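A Morning at the Keder Nursery Open Day

by Sharada Kandasamy
Last updated: September

The bus to Keder leaves from behind the market at 7:40 and it was already full when I came. Most passengers had empty crates or folding carts with them, so I knew I was on the right one. The ride takes less than an hour. From the stop you walk along a farm road to the gate, where a girl gives you a map and a sticker with your number. Mine was 308.

I had wanted to visit this nursery for three years. They grow mostly palms, cycads and other plants for warm gardens, and they open the growing houses to the public one time in the year. The other months you can only buy from the front yard.

We began in the seed house. It is smaller than I expected and very warm. The seeds lie in shallow trays under damp moss, and every tray has a label with the date of sowing. The grower who led our group explained that some palms need many months to show the first leaf, and that customers often throw away the pot too early. I felt guilty, as I did exactly this last spring with a pot of needle palm.

In the second house the young plants stand in deep, narrow pots. The depth is important, he told us, as the first root goes straight down and does not like to bend. There were 624 pots on the benches on the left side only, and he knew this number because they had been counted that same week for a sale to a hotel. He let us lift one to feel the weight. Their mix is very coarse, with bark and grit and only a little compost.

Outside is the part I liked most. Keder has a row of small show gardens, each of them planned for a different kind of yard. One has gravel, one has a pond, and one is for narrow balconies. I made many notes about distances. For a fan palm next to a patio they advise to leave more room than you believe you need - the leaves of a young plant are wide long before the trunk is tall, and people then cut them for walking past. It is better to plant farther into the lawn and wait.

I must also write about what was less good. The coffee line was very long, the toilets were at the other end of the field, and the talk about winter protection was moved to an earlier time without a sign. I heard only the last ten minutes. From this I kept one piece of advice: tie the leaves up loosely, and never cover the crown with plastic.

Prices are fair. A small windmill palm in a deep pot was 91, and the big ones by the gate were 500 and more, delivery not included. I bought one small plant and a bag of the coarse mix, which was too heavy for the bus, but I managed.

My own plan for the back yard is now almost ready, with one low palm on the grass near the edge of the concrete.

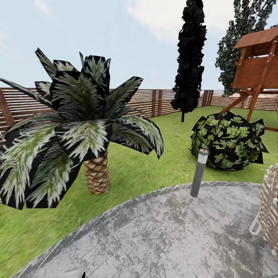

Khanyisile Ntuli wrote to me afterward that the winter talk was good but too short, and that the speaker recommends to stop feeding palms at the end of summer, so that no soft new leaves meet the first frost. She lost two plants before she learned this, and she asks if anyone has tried the coarse mix in clay soil.

Recent visits
Stullach seed fair
Hadent water garden in the rain
An afternoon at the Chowdary orchard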